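Polevbridge Puts a Limit on Big Trash, Starting in April

Jan 3, 2020

Polevbridge households will be allowed to put two large items at the curb for free each year under rules approved this week, and will pay $20 for every large item after that. The old rule, which has been on the books as long as the town has had trucks, was that you could put out anything you liked and somebody would deal with it.

The change takes effect in April, which gives everyone three months to look in the garage.
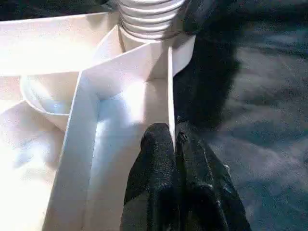
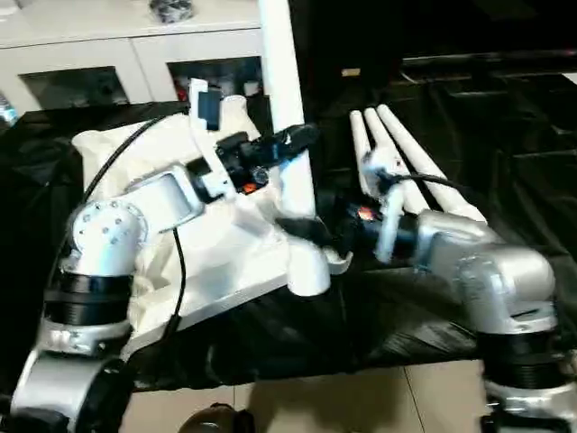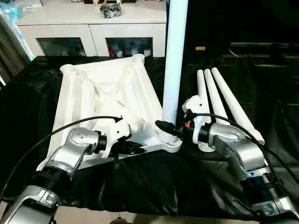
White parts. The table with the black cloth is in the second and third pictures.

The town says it picked up 959 large items last year. That figure comes from Wandau, the company that holds the hauling contract, and it includes couches, mattresses, patio sets, floor lamps, dressers, one church organ and a category Wandau calls "furniture, partial." Furniture, partial was the second biggest group, after couches. It covers chairs without seats, seats without chairs, table legs tied up with string, and the bottoms of things whose tops have gone somewhere else.

How to count furniture, partial took up most of the public meeting on Yatsenko Street. Under the first draft, each piece that could be carried by one person was a separate item. A resident pointed out that this made a bunk bed in good condition one item and the same bunk bed, taken apart neatly by a considerate person, eleven. The draft was then changed so that parts of one object count as one object, provided they are tied together or placed in a way that makes the relationship clear. What makes a relationship clear is left to the driver.

Several people wanted to know about umbrellas. A patio umbrella and its base are sold separately by most stores, and one speaker had the receipts to prove it. The town's answer, given after a short pause and some looking at papers, was that an umbrella and its base are one item if they are put out in the same week. If the base goes out later, it is a new item. The base may be filled with water or sand when it is bought and used, but it has to be empty at the curb. Wandau asked for that last part itself and was firm about it.

There is also a weight limit. Nothing over 200 pounds will be taken at any price, which rules out pianos, most sleeper sofas and a concrete goose that has stood at the corner of Yatsenko and Mill with a "free" sign on it for as long as anyone at the meeting could remember. The goose's owner was in the room and asked whether it could be broken up first. It can, if the parts are tied together.

Residents who spoke against the new rules mostly said the same thing: that people will stop putting couches at the curb and start putting them in the woods. The town's reply was that the woods already have couches. A survey of the creek path last fall found a recliner in working order, and walkers have asked that it be left where it is, as there is no bench on that stretch.

Others said the rules were aimed at renters, who move more often and own more things that come apart. Landlords said they were aimed at landlords, who get stuck with whatever is left behind. Both groups asked for an exception and both were turned down, so there was at least some agreement on the way out.

The free items will be tracked by address. Each household gets a sheet of two stickers in the mail in March, and extra stickers can be bought at the town office for $20 each. The stickers are bright orange and are meant to be hard to peel off, after a problem in neighboring Briltton, where pickup stickers were moved from one couch to another during the night. Briltton went to its own system two years ago and has since changed sticker suppliers, sticker colors and, for one summer, whether there were stickers at all.

Wandau says its crews will leave behind anything without a sticker, along with a printed card explaining why. The card is also, under a separate rule passed the same evening, not litter.

Money was discussed last. Polevbridge pays Wandau by the trip, and trips have gone up every year. The town expects the new rules to bring that bill down but declined to guess by how much, having guessed about leaf pickup in the past. Any income from stickers will go first toward printing the stickers.

For those who would sooner not buy one, the town office has put together a page of other things to do with large objects. It suggests giving them away, repairing them, or thinking about size before buying. It lists a swap day in the school parking lot, to be held on the first Saturday in April, where residents may bring furniture and take furniture home. Items nobody takes have to leave with the person who brought them. At the last swap day, by the town's own account, nearly everyone went home with something of about the same size as what they came with.

The page also has advice on taking furniture apart. Keep the screws in a bag and tape the bag to the biggest piece. Write on the underside what the thing is, in marker. Look for the instructions in the kitchen drawer before deciding there were none. Plastic parts that snap together will usually come apart again if you find the tab, and if the tab breaks, the page says, the object now qualifies as furniture, partial, and can be put out under the rules above.

A few questions were left for the next meeting, including trampolines, hot tub covers, and whether a shed counts as one item or as a building. Until that is settled, residents are asked not to put out sheds.

The old rule stays in force through the end of March. Wandau has asked the town to remind people that its trucks are the same size they were last year, and that anyone planning to clear out a basement before the change might think about not doing it in the last week. By the morning after the vote, there were four couches on Yatsenko Street.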